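Condeck data group, meeting notes
April 21, 2020
On the call: Jannik Steinbach, Aníbal Echeverri, Keyvan Naseri, Valquíria Guimarães (notes)
Absent: Timo Ruppert

1. Episode count
1163 usable so far, all sim. Target stays 2401. Aníbal wants the failed grasps kept, tagged seperately. Jannik fine with that as long as they stay out of the first training run. Agreed.

2. Rejects
Keyvan went through 50 from the last batch, threw out 16. Mostly gripper closing too early. A few where the object clips into the mat, physics step too coarse. Keyvan to halve the step and rerun those seeds only.

3. Labels
"Tool" vs "part" still mixed up between Holanda and Plosen sets. Screwdriver = tool everywhere from now on. Rod = part. Valquíria to fix the old files, script not by hand.

4. Scene setup
Discussed the dark work surface. Blue bracket-type piece stands out fine, gray rod doesnt. Aníbal: leave it, we need hard cases. Jannik would rather randomize the cloth color. No decision, try both on a small set first.
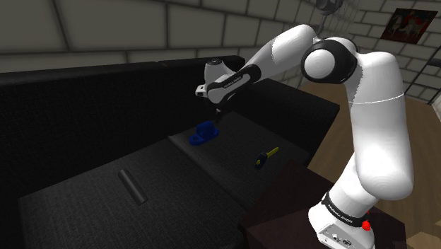

Fig. 1: Sim scene, gripper over the blue piece, screwdriver and rod also on the surface.

Also the wall poster. Randomize or remove? Keep for now, Keyvan to add a switch.

5. Actions
Keyvan: step size, poster switch
Valquíria: label script
Aníbal: tags for failed grasps, cloth test w/ Jannik
Timo: storage quote, carried over from January

Next call: same time, link to follow.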